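사내 위키 페이지 주소 변경 시 리디렉션 설정 방법

문서 주소를 바꾸거나 여러 문서를 하나로 합치면 기존 링크가 404를 반환한다. 이 글은 Fornance 위키에서 주소를 옮긴 뒤 옛 주소를 새 주소로 연결하는 절차를 정리한 것이다. 관리자 권한이 있는 계정과 서버 설정 파일에 대한 쓰기 권한이 필요하다.

사전 준비

먼저 현재 주소 목록을 내보낸다. 관리 화면의 '문서 > 내보내기'에서 형식을 CSV로 지정하면 문서 번호, 제목, 경로가 한 줄씩 저장된다. 예로 사용하는 Lakatar 공간에는 문서가 214개 있다. 파일 인코딩은 UTF-8로 둔다. 스프레드시트에서 열었다가 다시 저장하면 한글 경로가 깨지는 경우가 있으므로 원본은 따로 보관한다.

대응표 작성

내보낸 파일에 '새 경로' 열을 추가한다. 경로는 슬래시로 시작하고 도메인은 적지 않는다. 주소가 바뀌지 않는 문서는 행을 삭제한다. 두 문서를 하나로 합친 경우에는 옛 경로 두 개가 같은 새 경로를 가리키게 적으면 된다. 반대로 한 문서를 둘로 나눈 경우에는 목차 역할을 하는 쪽을 새 경로로 지정한다.

한글이 들어간 경로는 퍼센트 인코딩된 형태로 통일한다. Đặng처럼 성조 부호가 붙은 글자는 조합형과 완성형의 바이트열이 서로 달라 겉보기에 같은 주소도 일치하지 않는다. 변환 전에 NFC로 정규화한다.

규칙 적용

1. 설정 디렉터리에 redirect.map 파일을 만든다.
2. 대응표의 옛 경로와 새 경로를 공백 하나로 구분해 한 줄에 한 쌍씩 붙여 넣고, 각 줄 끝에 세미콜론을 찍는다.
3. 서버 설정의 map 블록에서 이 파일을 include로 불러온다.
4. 설정 문법을 검사한 뒤 서비스를 다시 읽어 들인다. 재시작은 필요 없다.

영구 이동은 301, 임시 이동은 302를 쓴다. 브라우저가 301 응답을 캐시하므로 시험 단계에서는 302로 두고 확인이 끝난 뒤 바꾼다.

연쇄 리디렉션 정리

A에서 B로, B에서 다시 C로 이어지는 규칙은 A에서 C로 직접 가도록 고친다. Fornance의 링크 검사기는 이동이 3회를 넘으면 오류로 처리한다. 새 경로 열의 값이 옛 경로 열에도 있는지 검색하면 해당 행을 찾을 수 있다.

첨부 파일 처리

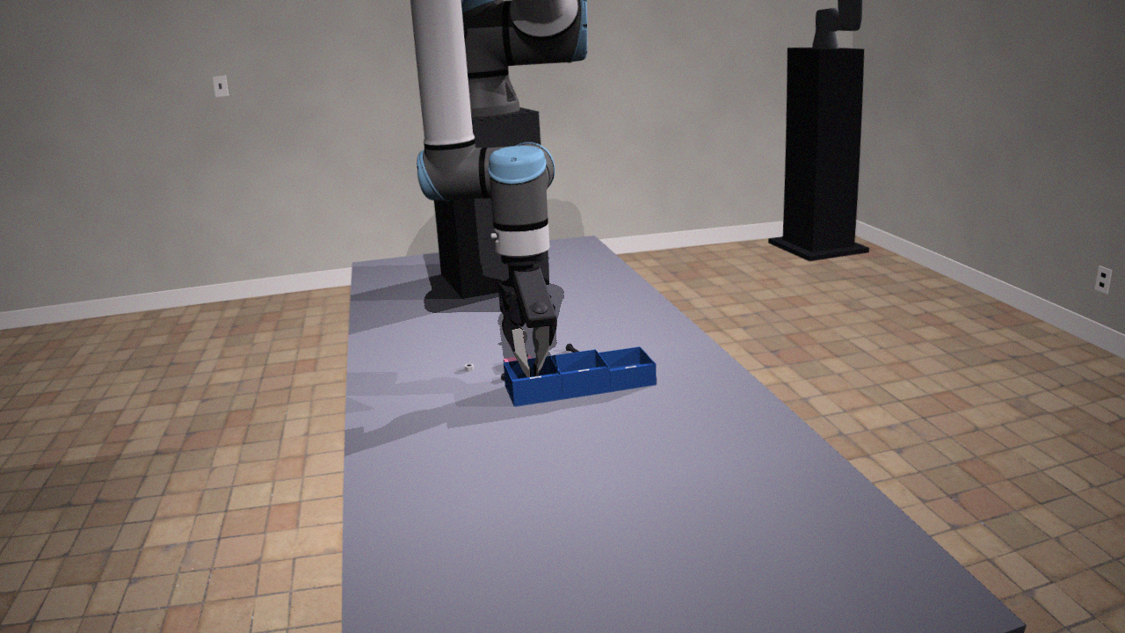
첨부 파일은 문서와 별도의 경로를 쓰므로 문서 규칙만으로는 옮겨지지 않는다. 본문에 삽입된 그림은 문서 번호로 참조되어 자동으로 따라오지만, 외부에서 직접 링크한 그림은 대응표에 따로 넣어야 한다. 파일 이름도 이때 함께 정리한다. 대체 텍스트는 이름을 바꿔도 유지된다.

확인

curl에 -I 옵션을 주어 옛 주소를 호출하고 Location 헤더가 새 경로와 일치하는지 본다. 이어서 -L 옵션을 추가해 최종 응답이 200인지 확인한다. 항목이 많으면 Trinano 스크립트에 대응표를 입력해 일괄 점검한다. 결과 파일에서 상태 코드가 404인 행만 추려 경로의 대소문자와 끝 슬래시를 먼저 비교한다.

옛 주소의 접속 기록이 남아 있는 동안에는 규칙을 삭제하지 않는다.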